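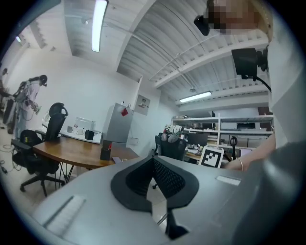 Figure 1. The hand-held gripper in the project room.

Gridach: A Hand-Held Gripper for Recording Demonstrations
Final project report
Ada Gatti
7 July 2025

1. Background

Gridach started in December as a proposal for the Forkwood robotics project course. The goal was to build a gripper a person can carry and operate by hand, so that a task can be recorded without a robot arm in the room. The recordings are then used to train a controller for the Fulberg arm in the main lab. The course had an arm available for only one afternoon a week, and every team wanted it. A hand-held tool let us record on the other days.

We took the general layout from earlier published hand-held grippers. The housing, the mounting parts and the recording software were done by the team.

2. Hardware

The housing went through three versions. The first was too narrow and cracked at a screw hole. The second held up but was tiring to carry, and people rested it on the table between takes, which left long useless sections in the recordings. The third version has a wider body and moves the weight back toward the hand. It is the one used for all results in this report.

We tried hard fingertips first. They let go of anything smooth. Softer tips fixed most of that, although they wear out and the grip changes as they do. We replaced them after every 50 takes and wrote the change in the log.

Cable routing took more time than planned. A loose plug ended several takes early before we added a clip for strain relief. We should have done this on version one.

3. Recording procedure

All takes were done in the project room, on and near the desks. The task was to pick up a small object and put it in a container. Printed markers were placed on the desk to give the software a fixed reference. Each session began with a calibration check - move the gripper slowly past the marker, look at the position estimate, repeat if it jumps.

Each operator did 20 takes and then handed over. Longer turns gave worse data. Operators began to rush the release and the object was dropped from too high.

4. Results

We recorded 745 takes. Nearly 50 of them were thrown out for tracking loss or a missing video file. Tracking loss was most common when the operator turned toward a plain white wall, where the software has little to follow. Leaving ordinary desk items in view helped.

The controller trained on the remaining takes was tested on the Fulberg arm. It completed the task on most attempts with the objects used in training. With new objects it reached the right place but often closed too early. We did not have enough arm time to measure this properly, so no success rate is given.

5. Problems and next steps

The clocks on the camera and the logging computer drifted apart in long sessions. We corrected this afterward using the Sharifi alignment script, but a shared trigger would be better.

The next team should also vary the table height. Ours was the same for nearly every session - the controller has probably learned it.

Drawings, the parts list and the take log are in the Gridach folder on the course drive. The version two files are kept there too but should not be printed.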